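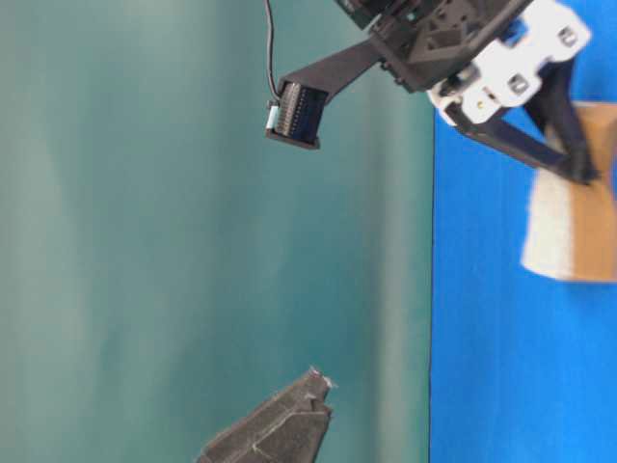
Umut Eren wrote in after the last page to say that baking soda and vinegar have never once cleared his kitchen drain, and that he would like his Monday evening back. Fair enough. The two of them mostly cancel each other out, with a lot of fizz for the money. So, drains again, with less theater.

**Slow kitchen sink**

Start with hot tap water and a good squirt of dish soap, and let it sit for 11 minutes. (Ten is probably fine. My timer sticks.) Then fill the sink halfway, pull the plug and plunge. If you have a double sink, stuff a wet rag in the other drain first, or you will be plunging your own shirt.

Skip boiling water if your pipes are plastic. It can soften the joints, and then you have a different hobby.

**The trap**

Still slow? Clear out the cabinet, put a bucket under the bend and undo the two slip nuts by hand. Mine needed a wrench and some language. Whatever is in there will look like it has been paying rent. Scrub it out with an old bottle brush and rinse it in *another* sink – I have poured the bucket back into the one with no pipe under it, and I was sober at the time.

Hand-tight is enough going back on. Run the water and feel around the nuts with a dry paper towel, which shows up a drip sooner than your fingers will.

**Bathroom sink**

Hair, nearly always. A plastic strip with barbs costs next to nothing and works better than anything in a bottle. Pull the stopper first. On older sinks it's held by a rod at the back, so take a picture of which hole the rod was in before you undo it.

**Grease**

Wipe the pan with a paper towel before it goes near the sink. Bacon fat goes in a can in the fridge, and the can goes in the trash when it's full. Ours has been nearly full for around 6 months.

**Never**

Don't plunge a sink that already has chemical drain opener in it. Don't mix two kinds, either, or chase one with bleach. If you've poured something in and it didn't work, call a plumber and tell them what it was before they open anything.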